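打印本页 | 用电邮发送
四月 | 文:Trunico 录音课讲义组

流行歌里的和声人声:写、录、叠、上台
第二讲笔记(课号499,补发给上次缺课的)
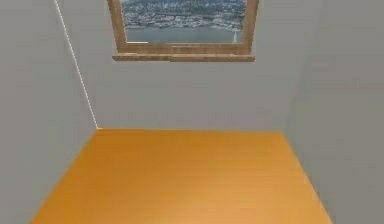
先接上次没讲完的。上次讲到主旋律定了以后,很多人第一反应是直接往上加三度,一路加到尾。能听,但是听久了发腻,而且碰到某些和弦会打架。今天就从打架讲起。

一、三度为什么会出事

C大调,主旋律唱sol,底下是C和弦。上方三度是si。si不在C和弦里,一唱就成了大七和弦,味道变了。有时候好听,有时候就是错。想要干净的,唱上面的do,变成四度。所以所谓“三度和声”,大部分时候是三度,遇到和弦音不对就挪成四度,偶尔五度。

口诀没有。办法有:
- 先把每小节的和弦写在歌词上面
- 长音必须落在和弦音上(起码初稿这样)
- 短的经过音不管,跟着主旋律平行走就行
- 写完了自己唱一遍,别只用键盘弹

最后一条很多人偷懒。键盘弹什么都顺,人嗓子不是。跳个七度键盘没感觉,唱的人会骂你。

上次作业里常见的毛病:副歌最后一个长音,主旋律落在re,底下是G,和声写了fa。G加fa变属七,整首歌像是还没完,后面却没东西了。改成si或者sol都可以。如果后面真的要接一段回主和弦的,那fa留着,很好。要看后面是什么。

二、声部放在哪

高和声、低和声、夹心。

高和声:亮,抢耳朵。主唱音区低的歌合适。危险是观众以为高的那条才是旋律。混音里压下去一点,或者让唱的人用假声、气声,别用劲。

低和声:厚,不显眼。很多时候你以为主唱声音好,其实底下有一条六度。注意低声部不要低到嗓子发不出字,只剩嗡嗡。唱不清字就别唱字,唱“呜”。

夹心:旋律在中间,上一条下一条。副歌常用。三条都是和弦音的时候就是一个完整三和弦在移动,很稳,也很容易变成合唱团的感觉。不想像合唱团,就让其中一条少动。比如上面那条从头到尾只唱两个音。

讲一下“少动”。这个重要,考核要看。三条一起动,耳朵听到的是一块板。一条动两条不动,耳朵听到旋律加背景。两条反方向动,耳朵会觉得声音在打开。课上放的Lindqvist的那首小样,第二段副歌就是这个:主旋律往下走,上面那条往上爬,只有四个音,副歌一下子宽了。吉他没有加,鼓也没有加。回去再听一次,用耳机,左边。

三、什么时候不要唱

比怎么写难。

主歌第一段:一般不要。留着。听众要先记住一个人的声音。
主歌第二段:句尾可以点一下,两三个字。选有意思的字。不要选“的”“了”这种,除非故意。
预副歌:可以用长音“啊”垫底,音量由小到大。
副歌:第一次少,第二次多,最后一次全上。如果第一次就全上,后面只能靠喊。
桥段:反过来试试,全部停掉,只剩主唱。或者全部是和声没有主唱。

画表。横着写段落,竖着写声部,有唱就涂黑。涂完看一眼,全黑的就有问题。Polen那张合辑里大部分歌把表画出来都是一个台阶,左边白右边黑。也有一首完全相反,开头是无伴奏的四个声部,越到后面越少,最后只剩一个人。作业选哪种都行,但要画表,表和demo一起交。

四、字

中文的麻烦。声调。

主旋律的走向如果照着字的声调写的,那和声线往往是平的或者反的,同一个字在和声线上听起来就像另一个字。单独听和声轨会很好笑,合在一起一般没事,因为耳朵跟的是主旋律。但是低声部如果太响就穿帮。

处理办法:
和声只唱句尾的字
和声唱元音不唱字
和声晚半拍进,像回声,这时候字要清楚,走向要重新写,不能照抄平行

辅音。三个人一起唱“是”,三个“sh”不在一起,像漏气。“次”“七”“吃”都一样。规矩:主唱唱辅音,其他人吞掉或者轻轻带过,直接进元音。收尾的鼻音也一样,“n”“ng”收在哪一拍事先说好,用铅笔写在谱上。不写一定乱。

换气也写。长句子错开换,短句子一起换。一起换气的声音其实可以留着,很有现场的感觉,不要一看见呼吸就剪。剪光了像机器。

元音统一。“爱”有人唱得开有人唱得扁。对着彼此的嘴练,先慢慢拉长音,不带词,听到拍频消失了再加词。拍频就是那个嗡—嗡—嗡,两个音差一点点时候出来的。差得越少嗡得越慢,完全准就没有。(上次有人问这个,补上)

五、录

顺序。主唱先录完,定稿,才录和声。主唱没定稿就录和声等于白录,因为主唱后来换了句尾的长短,全部要重来。每年都有组犯这个。

两种录法:

甲,一个人一轨一轨叠。好处是控制,坏处是同一个嗓子叠多了会有塑料感。叠的时候换换位置,离话筒远一步,或者换一种嗓音,或者换话筒。双轨(同一条线唱两遍)左右分开放,宽度就有了。注意是唱两遍,不是复制一遍。复制粘贴的两轨完全一样,分到左右听起来还是在中间,只是变响了。

乙,几个人围一支话筒一起唱。好处是自然,音量自己会平衡,大家看着对方,进出整齐。坏处是有一个人错,全体重来,而且事后不能单独调。平衡靠站位:太响的退半步,太弱的上前。不要靠“你唱小声点”,唱小声音色会变,音准也会往下掉。

Tomelholm那次课我们用的乙,回放的时候大家应该都听到了,第三遍比第一遍好很多,可是情绪第一遍最好。怎么选?我会选第一遍,把第二段换成第三遍的。从换气的地方接。

耳机。只戴一边,另一边露出来听自己和旁边的人。没戴的那一边要压在头上不要悬空,会漏声。耳机里的伴奏不要太满,给贝斯、给一个和声乐器、给主唱,够了。贝斯特别要给,音准靠它。混响给一点点可以,给多了大家都觉得自己很准。

练习速度:先用60拍,一拍一个音,只唱和弦进行,不唱旋律。对着节拍器。无聊,但是有用。唱顺了再回到歌本来的速度。原速很快的歌更要这样练,快的时候问题都藏起来了,听着只觉得“有点乱”,说不出哪里。

文件命名,求求各位:
歌名_段落_声部_遍数
不要“新的最终版2”。上次收上来一个文件夹里七个都叫“和声”,打开才知道哪个是哪个。遍数就算录坏了也往下数,不要覆盖。

六、叠完以后

先不要开效果器。先做这几件:

1 对齐。主要对句头的辅音和句尾的收音,中间的不用管。对得太死会变成一个人,松一点。看波形对完要闭眼听一次,波形对了耳朵不一定觉得对。
2 修音准。能重唱就重唱。一定要修的,修长音,短音放过。不要每一轨都修到正中间,叠起来会发硬,那种很薄很亮的感觉,修过头就是这样出来的。
3 切低频。和声不需要胸腔那一块,主唱留着就行。切多少自己听,切到觉得有点瘦,放回伴奏里刚好。
4 齿音。能吞的录的时候就应该吞了,没吞的现在手动拉音量。

然后把所有和声编到一个组,统一压一下,统一送一个混响。混响比主唱的长一点、暗一点,和声就往后站。主唱干一点就往前站。前后关系这样来的,不全靠音量。

左右:成对放。一条高的两遍,左一遍右一遍;一条低的两遍,稍微靠里。主唱中间,谁都别占。单条的和声没有双轨的,不要硬拉到一边去,像有个人站在门外唱。除非要的就是门外的效果。

音量:拉到刚刚听得见,再往下一点点。关掉,感觉缺东西;打开,又说不出多了什么。主歌里这样就对了。副歌可以大胆一点。

检查:切成单声道听一次。有些加宽的效果器切成单声道以后和声就没了。手机外放也听一次。

七、上台

录音里叠了很多轨的歌,台上只有三个人有话筒。怎么办。

不要照搬。挑。每一段只保留最要紧的一条,一般是高的那条。垫底的“啊”可以给键盘。回声类的句子很讨好,一定要留,观众会跟着唱。

鼓手唱和声的,架子从侧后方伸过来,话筒要选指向窄的,不唱的时候推子拉下来,不然镲片全进去了。贝斯手唱和声的,先确认他的节奏型和唱的节奏是不是打架,打架的话改唱的,不改弹的。

监听:每个唱和声的人听到的要不一样。自己最响,主唱第二,其他随便。小场地只有一路监听的,就把主唱和一个和声乐器放进去,自己的声音靠堵一只耳朵。土办法,好用。

排练的时候关掉所有乐器,只唱,从头到尾。关掉以后才知道谁一直没唱对。第一次会很尴尬,没事。

走台的时候用副歌试音,不要用“喂喂”。要三个人一起唱着试,单个试完再一起试,比例全是不对的。

八、听力材料

资料室的带子,编号843,A面。里面有上课放的几段分轨,每段先放单独声部再放合起来的。请按顺序听,先猜后面那条是几度再听合成。B面是说话录音,不用管,别洗掉。
借出只能当天还。机器的倒带键不太灵,按到底。

数字版还没整理好,整好了放到共享里,名字还叫Lindqvist分轨。

九、作业

两个人或者三个人一组,一个人也行但是要用甲的录法。

选一首自己写的歌,或者班上别人写的(打过招呼的)。只做第二段主歌到第二次副歌结束。

要交:
- 涂黑的段落表
- 和声谱,简谱可以,换气和收音要标
- 分轨,没有效果的
- 合成的一版,可以有效果
- 半页说明,写哪里原来是三度后来改了,为什么改。没改的也写为什么不改

全曲和声声部最多7条,双轨算两条。超过的退回。上一班有人交了一大堆,打开一听其实都是同一条线,没有意义。限制声部是要大家先想再录。

评分看的次序:音有没有选对,该停的地方有没有停,唱得齐不齐,最后才是混音好不好听。话筒好坏不算。手机录的也收,把手机放稳,离墙远一点。

十、有人问的几条,快答

问到能不能用软件生成和声。可以拿来试音,交上来的要人唱。试的时候记得软件只会按音阶平移,第一节说的四度它不一定会给你,得自己改。

问到男女声一起怎么排。先看主唱最舒服的那个调,不要动主唱。女声主唱,男声低八度的三度,其实就是下面隔很开的一条,空,但是好听。男声主唱,女声在上面,容易盖过去,用气声。

问到音痴。没有那么多音痴,多半是听不见自己。录下来放给他听,先练一个音的,只唱根音。整首歌里只有一个音从头唱到尾也是一条好和声,真的,看和弦怎么配。

问到离调的和弦怎么办。离调那一小节,把那个变化音给到一条和声,不要给两条。一条唱变化音,别的保持不动,颜色就出来了。四级小和弦最常见,C大调里就是降la。低声部唱la,降la,sol,一路半音下来。很俗,每次都有用。

下一讲讲和声和吉他的音区怎么让,先把各自歌里吉他弹的把位记下来,带谱。还有欠第一次作业的尽快补交到老地方。

打印本页 | 用电邮发送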